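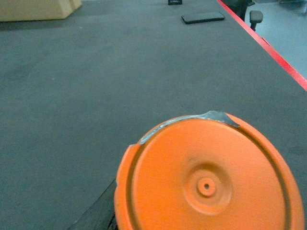
*Wrist view, lid task. Orange lid close in, gray mat, red table edge behind.*

Aug 1, 2024

Good day on the lid set. Mercy and I finally got the wrist-only policy and the two-view policy trained on exactly the same episodes, so the comparison we've been arguing over since April is fair now. Writing it down while I still remember which run was which.

Setup as before: Lesura is the policy trained on wrist plus overhead, Tanui is the same network with the overhead input removed and nothing else touched. Same seed, same learning rate, same 2955 training episodes from the Pladanberg table. Mercy wrote the split script and I checked it by hand against the log. No episode shows up on both sides.

**What I expected:** Tanui falls apart once the lid fills most of the view. With the lid at close range you only get the upper part and the left side of it, the rest runs out of the picture at the bottom and right. I figured the policy would lose track of where the center of the lid is relative to the gripper and start drifting.

**What we got:** 91 successes out of 100 for Tanui. I ran the whole batch before looking at any totals because I didn't want to talk myself into stopping early. Lesura on the same start poses got 87. I'm not going to claim wrist-only is better on four trials' difference, but it is clearly not worse, and I was ready to bet lunch that it would be!

Mercy's guess is the molded rings. The groove near the rim and the nested circles at the hub (raised boss, tiny dark hole in the middle) make something close to a target, and even a partial view gives you arcs to line up on. To test that we did the occlusion pass this afternoon: gray out a square patch of the wrist input, slide it over the view, see how much the predicted action moves. We did it on 10 saved views, the one at the top of this page included.

Results from the patch test, Tanui only:

- Patch over the hub: big change in the predicted xy. Largest of anything we tried, on most of the views.
- Patch over the groove: medium, and it depends a lot on how much of the arc is left showing.
- Patch over the duct tape on the rim: small but not zero. Hmm.
- Patch over the far end of the table (phone, cardboard box): basically flat.
- Patch over the red edge: small change in xy, a visible change in predicted height. I did not see that coming and I love it. Maybe it's reading table height or camera tilt off that line?

The tape bothers me a bit. It's silvery, crinkled, has that torn flap sticking out past the rim, and it's by far the brightest thing on the lid. If the network is using it as a landmark for lid rotation then our number is flattering, because the rotation comes for free. The effect was small in the patch test, but the patch is square and the tape follows the rim, so part of it was always peeking out. Needs a proper mask.

The red edge idea is easy to check. Cover it with gray strip, rerun the same start poses, compare the height error. If the height gets worse we have something worth a paragraph in the writeup. If it stays put, then I was reading tea leaves.

Also: Lesura's failures and Tanui's failures barely overlap. Lesura mostly misses on approach, Tanui mostly misses in the last bit, closing on the rim too early. Mercy plotted both sets and you can see the two clumps straight away. Makes me want to try dropping the overhead view partway through the reach. She says that's a different paper. Probably right, putting it here anyway.

Notes on the run itself:

- Wukier build from this morning, no config changes after the first trial.
- Trial 38 was restarted (I bumped the stop button with my elbow). The restart counts, the bumped one doesn't. Marked in the log.
- Saved the raw actions for every trial this time. Last time we kept only the success flags and regretted it.

**To do**

- [ ] Tape mask that follows the rim, rerun the patch test on the same views
- [ ] Gray strip on the red edge, 4 start poses first, full batch if it looks interesting
- [ ] Plain lid with no tape, if we can find one with the same groove
- [ ] Second seed for both policies before we show anyone the 91
- [ ] Mercy: send me the failure plot with the axes labeled

M. Khaemba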